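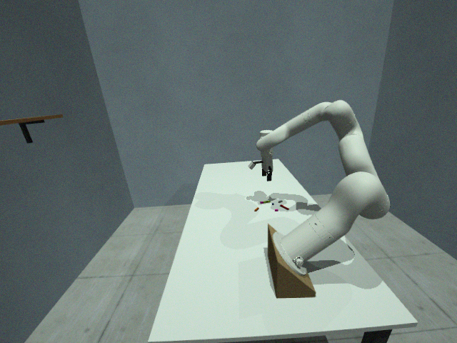
Sim view of the tabletop sorting setup, arm on the wedge mount, gripper above the pieces.

Ticket: Grasp success in sim drops when shadow randomization is on
Project: Skarkeo (simulated picking)
Opened: Monday, May 27, 2024
Status: Workaround in place, root cause half understood

What's going on

Okay, so I've been chasing this one for a while and I want to get it written down before I forget which knobs I turned. We train the grasp policy on rendered scenes only, then score it on a held-out set of 549 scenes. With fixed lighting it does fine. The minute I turn on the randomized lights, it starts closing the fingers next to a piece instead of on it, and it's worst with the dark ones. My guess going in was that the policy was reading shadow edges as object edges (these pieces are tiny, and a dark red stick in gray shadow isn't much to go on!).

What I tried

1. Re-rendered with the old Vurura light preset. Misses went down right away, so the arm controller is off the hook. I also replayed the logged joint targets and they matched.

2. Checked the wedge mount transform. I had a bad scare here, thinking the tilt was applied twice — it wasn't, I was reading the log in the wrong frame. Skip this one if you pick up the ticket.

3. Shrunk the light sampling range to 30 percent of what it was. Better, but then the policy gets touchy about any lighting it hasn't met, and that's the whole thing we were trying to fix.

4. Added the Nông mask loss, which makes the network predict a piece mask along with the grasp point. I retrained with 5 seeds, 100 scenes per seed for the quick check. All the seeds improved, and the near-misses beside dark pieces mostly went away. I'm pretty happy with this one.

5. Looked at the leftover failures by hand. Lots of them have pieces like these, with the fingers open right over a dark red stick that has a magenta piece on one side and a pink one on the other, everything in the gripper's own shadow. The mask head likes to merge neighbors when they're that close.

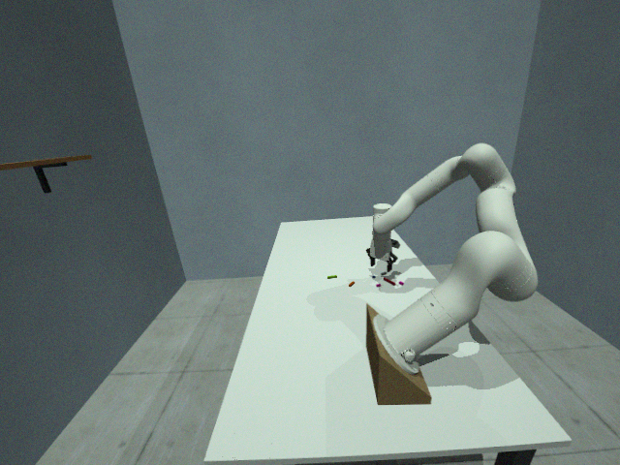
Where it stands

Mask loss is now on by default in the Wendon config, with the full light range back. Training takes around 30 percent longer, which I can live with. If you're on an older checkpoint, don't mix it with the new config, the head sizes won't match and the loader error is no help at all.

Still open

The merged masks. I want to try a boundary term next, and maybe render a batch with the arm's shadow switched off just to see how much of the leftover error is really shadow and how much is crowding. Leaving the ticket open until I've run both.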